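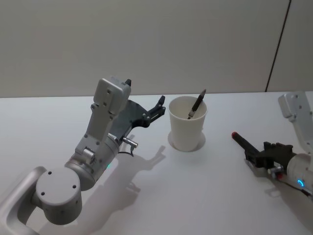 *Flodberg two-arm bench cell with pens and paper cup, left and right grippers at the table.*

# Flodberg two-arm bench cell

The Flodberg is a tabletop cell with two arms that share one white work surface. It's sold for light sorting and placing jobs, and for training rooms where people want to see both grippers without leaning over a guard. We supply it from Navthorpe and service it from the Prilville workshop.

## What comes with it

- 2 arms, each with a black gripper and its cable
- White tabletop
- Pop control software, installed and licensed for one cell
- Spare finger screws, hex keys and a cable clip set

Pens, markers and cups aren't included. Any light paper cup will do for the pen exercise.

## Setting up

Bolt the bases down before you plug anything in. Allow 60 minutes for a first set-up with two people.

1. Run each gripper cable with enough slack for the wrist to turn fully. A little droop under the wrist is fine, but it mustn't reach the fingers.
2. Power up the left arm, then the right, and wait for the indicator lights.
3. Open Pop and load the table file. Check the cup position against the shallow round recess in the tabletop.
4. Jog each gripper to the cup at slow speed, one arm at a time.
5. Run the pen program with the cup empty, then again with one pen already in it.

If a marker goes in crooked, check how it's held before you change the program. It should lie straight across the fingers, with the cap end pointing at the cup when the arm starts its move. Most of the crooked drops we get calls about come from worn finger faces.

## Looking after it

Wipe the tabletop and fingers with a damp cloth at the end of the day. Marker ink comes off with a bit of alcohol - keep it away from the joint covers and the connectors.

Every 30 days, check the screws on the wrist housings and look over both gripper cables for nicks. Replace the fingers as a pair, then redo step 4. The job takes some 5 minutes an arm.

Don't tighten the screws on the large joint housings yourself. Those are set on the bench and the arm has to come back to us if one works loose.

## Parts and repairs

Fingers and cables are kept in stock at Prilville. For joint work, contact Xiuying Fu in the workshop with the cell's serial number and a short note on what the arm was doing when it stopped. Cells bought before December use the older cable clip, so please say which you have when ordering.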